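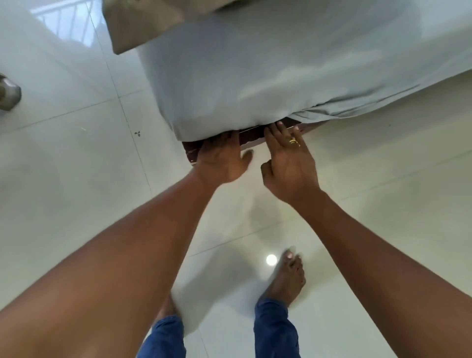 3.2 Corners and the order of work

We came to this part of the study expecting the corners to be dull, and they turned out to be the part we talked about most! Making a bed looks like one job, but the people in our home visits treated it as several small ones, and the fitted sheet was where their habits differed the most. Of the 431 corners in our records, 200 were done with both hands working close together, one holding the cloth down against the side of the mattress while the other fed the hem underneath (Figure 1). We call this the press-and-tuck. It is a lovely thing to watch, quick and very hard to put into words, and most of the people who did it could not tell us where they had learned it.

Figure 1. Press-and-tuck at one corner of a fitted sheet. The left hand is flat against the side of the mattress; the fingers of the right hand are in the gap between the sheet and the wooden bed frame.

A second group of 90 corners was done by lifting. Here the person raised the mattress with one hand and swept the sheet under with the other, usually in a single move. Lifting was more common on light mattresses and on beds with open sides. Where the bed frame came up close around the mattress, people tended to work with their fingertips in whatever gap they had. The remaining corners mixed the two methods or were pulled into place from above and left.

We were also curious about what stays on the bed during all this. Picard (who coded the February visits) had a hunch that people clear everything off first, as most household guides tell them to. Many did. Others left a pillow or cushion lying on the mattress and simply worked past it, moving it only when it got in the way of the next corner. In the interviews they spoke of this as saving a trip, and one woman laughed and said the floor was the last place she wanted her pillows anyway.

Wrinkles along the hem bothered people far less than wrinkles on top. "That bit's under the blanket," as one man put it. Several smoothed the top surface again after each corner and never went back to the folds at the side, a point we return to in Section 4.1 with the flat sheets.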